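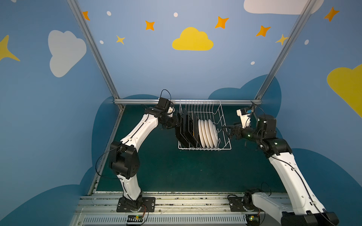 Should plates go in the rack by size or in whatever order you wash them?

By size, and with the same shape kept together. I used to put them in as they came out of the sink, and I got half as many in and chipped two of them.

I've been meaning to write about dish racks since November, when the old one rusted through at the corners. It was a flat plastic-coated thing with short bumps where the tines should have been, and anything bigger than a saucer slid down and lay on its neighbor. Water sat between the plates. In the morning I'd take them out and dry them with a towel anyway.

The kind I like now is plain white wire with tall tines. Square plates are harder to rack than round ones. A round plate finds its own spot and leans a little. A square one stands on a whole edge and wants to tip, so I put the squares at one end first and push each one all the way into its slot before I let go. Black plates also show every water spot, which is a good argument for not buying them, but I bought them.

The round white ones go next to the squares, one per slot. I tried every other slot for a while. They dried a little faster and I ran out of room by the second pan, so I went back.

The other half of the rack I leave for bowls and cups. Bowls take up about twice the room you think they will. If I fill the whole thing with plates there's no place for them and they end up on a towel on the counter, and then the counter is wet.

I looked at two racks before I picked. The Surnel was 13 inches deep and would have hung over the edge of my sink. The Trisov fit, and had the taller tines. It cost less than $50, and I have no complaints so far except that the coating is thin where the wires cross. I'll see how that looks in a year. If it rusts I'll post about it.

A few things I do now:

Rinse in hot water last. The plates dry faster.

Knives go flat on the counter, never in with the plates.

Empty the rack before starting the next load. I'm bad at this one.

Wash the rack itself every couple of weeks. The bottom wires get slimy before you notice, and an old toothbrush gets into the corners.

Next time I want to write up the cabinet under the sink, which is a mess.

Print this post
E-mail this to a friend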